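Guscombe leaves, transcription log
2021-04-09

Second collation pass on the Guscombe leaves, Psalms section. Goal for the day was to sort the disagreements between the two independent transcriptions (mine and Barrett Ostrowski's) before anything goes into the Nulgate database. Collation against the printed text comes after that and is a separate job.

Setup. Both transcriptions were made from the same digital images, consonants first, vowels in a second layer, accents in a third. Neither of us had the other's file open. We had agreed in February not to keep a printed Psalter on the desk during the consonantal layer. I kept to that. Barrett says he kept to it except for the damaged outer column of the third leaf, where he checked verse order. I have marked that column in the log so that it can be left out of any agreement rate we report.

Files were normalized before comparison: combining marks reordered, the two encodings of vav with holam reduced to one, all line-filler letters moved to a separate tag. The reordering script still drops a meteg when it falls to the left of the vowel. I restored those by hand. The script needs fixing before the Hendside material is started, where meteg placement is one of the things we want to study.

Result of comparison. 1736 word tokens aligned, 188 with at least one disagreement in consonants or vowels. Accents not included. They are too uneven to be worth comparing yet, and I would like to redo mine for the first leaf from scratch.

Breakdown by type, in descending order of frequency:

Qamats against patah. Largest group by a wide margin. I first put this down to image quality, but it occurs on the clean leaves as well. The scribe writes the stem of the qamats very short and sometimes as a separate dot. Where the ink has spread, the dot joins the bar. Where it has flaked, the dot is gone and the sign reads as patah. However, there are places where the parchment is undamaged and the sign is a plain patah where the standard Tiberian pointing has qamats. Those should stay as patah. Barrett had been resolving them to qamats without a note. We went through them together and he has now changed them.

Segol against tsere. Smaller group, same cause in part. Several are at line end where the hand gets compressed. Interchange of these two signs is a known feature of some nonstandard pointing traditions, so it matters that we do not tidy it up. Rule for now: transcribe the dots that are there, put any opinion in the comment field.

Vav against yod. Expected. The head of the yod is slightly broader than the head of the vav, but length is not reliable on its own. Barrett was going by length. I was going by head. Neither works in ligatured positions after nun. I propose an uncertain-letter tag for those, with both readings recorded in order of preference.

Plene and defective spellings. All of these were plain errors by one of us, and more of them were mine. In every case I had supplied a vav that is not on the leaf, which is what happens when one knows the verse by heart. The reverse error, leaving out a vav that is there, did not occur in my file and occurs in Barrett's only at a line break.

Dalet against resh. Few. All settled at full magnification except one on the fourth leaf, where a wormhole has taken the corner of the letter. Tagged as uncertain. The context favors dalet, but context is not evidence at this layer.
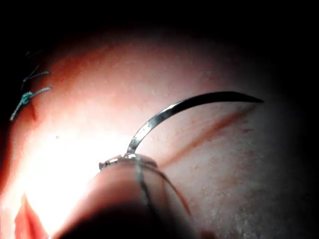
Sun-ja Cha

Open question on the divine name. The scribe uses an abbreviation of yods with a flourish in the margin catchwords but writes the full four letters in the body. Nulgate has a single lemma for both and folds the abbreviation into the full form on import. For searching, that is fine. For a paleographic record it loses the only feature that separates the main hand from whoever added the catchwords. I have written to the database group asking for a surface-form field that survives import. Until there is an answer I am keeping the abbreviation in our local file and not uploading the catchwords.

Layout. Psalm text is set in two half-lines with a space between, fairly regular on the first leaves and much less so later. The half-line division mostly follows the main verse divider, but not always. Barrett thinks the scribe was copying line for line from an exemplar with a different column width, and ran out of room. Possible. The alternative is that the division reflects a different view of where the verse breaks, in which case the accents ought to show it. We cannot test this until the accent layer is done. Recording the spaces as they stand.

Correction layer. There is a second pointing hand, browner ink, on at least the second and fourth leaves. It adds rafe strokes over non-plosive letters and in a few words overwrites the vowel. Where a vowel has been overwritten we had each recorded a different layer without saying so, and this explains a part of the disagreements that I had earlier filed under segol and tsere. Those have been moved to their own category. From now on, first hand goes in the main field and second hand in the correction field. If the first hand cannot be recovered, main field stays blank and the second hand is not moved up to fill it.

Catalog problem. The Tillman handlist describes the group as "Psalms with Targum." There is no Targum on any of our leaves. Either the cataloger was looking at a leaf that has since been separated, or the word was carried over from the neighboring shelfmark. The handlist also gives the number of text lines as 200, where we get a lower figure even if the broken lines at the foot of each column are counted. That would fit a missing leaf. I have asked the library whether there is an older box label or a loan slip. No assumption to be made about it in the write-up.

Dating. Not attempting it from script alone. The note in Barrett's file giving a century should be removed, or attributed to the handlist where he got it.

Agreement rate. After today's session all the vav and yod cases are either settled or tagged, the plene and defective cases are closed, and the qamats and patah cases are closed on the clean leaves. Remaining: the damaged outer column, the overwritten vowels on the fourth leaf, and the wormhole. The original disagreement figure should be the one reported, with the settled figure next to it. Reporting only the second would make the images look easier than they are.

To do
Fix meteg handling in the normalization script (me).
Redo accents, first leaf (me), then swap with Barrett for the second.
Retranscribe the outer column of the third leaf with no printed text at hand. Needs a third reader, as Barrett has now seen the verses in order and I have seen his file.
Write up the two-hand rule in the transcription guide, with one clear instance from the fourth leaf.
Ask for new images of the fourth leaf under raking light. Multispectral if the library allows it, only for the overwritten words.
Barrett to send me his letter-form chart for nun ligatures so that it can be merged with mine.
Hold the Nulgate upload until the surface-form question has been answered.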